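Shop notebook -- bedding, February
Light sheeting, flat sheets, white. Continued from the Vatano page.
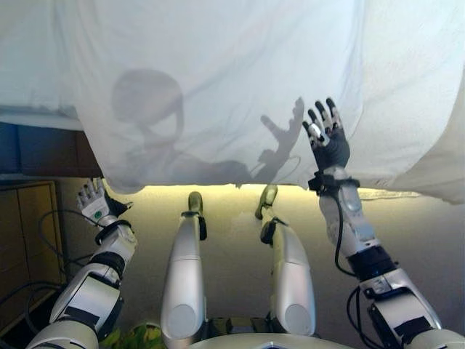
so still on the question of which of the two thin whites we keep for the summer sets. Vatano or Norðdahl. Have had both on the table all morning and keep going back and forth.

Vatano first. Very thin, light comes right through. Hand feel dry, a little papery out of the package, gets better after 2 washes. Hem is narrow and it ruffles. Pressed it flat, hung it up, ruffled again by lunch. I think the thread tension on the hem is too tight for cloth this light, the stitching pulls it in. Not a defect exactly but on a made bed it looks like somebody didnt finish the job. Ask the mill if they can loosen it or go to a wider hem. Wider hem = more weight at the bottom = hangs better too.

Norðdahl. A bit heavier, still thin. Hem lies down. Color is whiter than I'd like, goes blue by the window in the morning and then looks fine under the shop lights in the afternoon. Had the two next to each other at 4 pm and could hardly tell which was which except by the hem. Have to do all color checks at the same time of day from now on!! wrote this last year as well, see inside cover.

Shrinkage
Washed both warm, tumbled low. Vatano lost more in the length than in the width. Norðdahl lost a little both ways, pretty even. Marked the corners with laundry pen BEFORE washing this time. Two of the marks came out completely so the pen is no good either, get the fabric kind with the hard tip. Will redo the one corner I couldn't read. Until then don't quote shrinkage to anybody.

Throw test (shaking the sheet out over the bed and letting it come down)
Matters more than it sounds, it's what people fight with every week. The thin ones catch air and float, which is nice, but then they come down wherever they want. Vatano floats longest and lands crooked, one side bunched and the other side flat, then you go around the bed and pull. Norðdahl drops quicker and straighter. Cotton/linen one from Fadness (old stock, ours) drops like a towel, no float at all, lands where you put it.

Method, so it's the same next time:
-- sheet folded in quarters, open to halves, hold by the two corners of the short side
-- one shake up, let go of nothing until the far hem is past the foot of the bed
-- no walking around to fix it until you've written down how it landed
-- windows shut. I had the window open for the first lot and had to throw those out
-- same dark mattress cover under all of them, otherwise the thin ones look like different whites

Did 20 throws with each. Fan in the hall was on for part of the Fadness ones, don't think it matters with cloth that heavy but noting it.

See-through
Both thin ones show a dark mattress cover right through, it reads as grey-blue. On a white cover you can't tell. So either we say in the leaflet "use with a white or light mattress cover" or we stop pretending these are bottom sheets and sell them as top sheets only. I'm for top sheet only. It is a good top sheet. Also shadows -- hold a hand behind it and you can see every finger, closer to the cloth = sharper. Handy as a quick check for thin patches, hold it against the window and move your hand along behind. Found one slub and one thin line that way in the Norðdahl, nothing in the Vatano. Point to Vatano.

Creasing
Folded both, left under the cutting board overnight. Fold lines stay in the Vatano even after hanging. Norðdahl lines mostly dropped out by noon. Steam takes care of both. Iron on the cotton setting was too hot for the Vatano hem, got a slight shine along one side, turn it down.

Folding itself: neither is fitted so no drama, but the Vatano slides off itself, it's slippery once washed. Fold it on the table not in the air. Tried the in-the-air way by myself and ended up under it.

Quantities
Quotes came in at 3,000 for the Vatano and 3,000 for the Norðdahl, minimum order, pieces. Same minimum so no help deciding. I would rather not take that many of something with a ruffly hem. Could ask whether they'll split it over two deliveries. Valtska store room is full up to the door with the flannel so it would have to go on the upper racks and those need clearing first.

Where I am with it:
Norðdahl for the throw, hem and creases. Vatano for the feel after washing and for the evenness of the cloth. If the Vatano hem gets fixed I'd switch. So ask about hem first, decide after. Don't send the Norðdahl order yet!

To do
-- hem question to Vatano mill, include a cut piece with the ruffle
-- fabric pen
-- redo shrinkage, the unreadable corner
-- wash both five more times, same machine, then feel again
-- look at the slub under the loupe, is it yarn or weaving
-- pillowcases in the same cloth?? too thin probably, would need to be double
-- put the dark mattress cover back on the shelf where it lives
-- label the samples. ALL of them. The one on the chair is Norðdahl, I think. Check the hem

next page: duvet covers, buttons vs ties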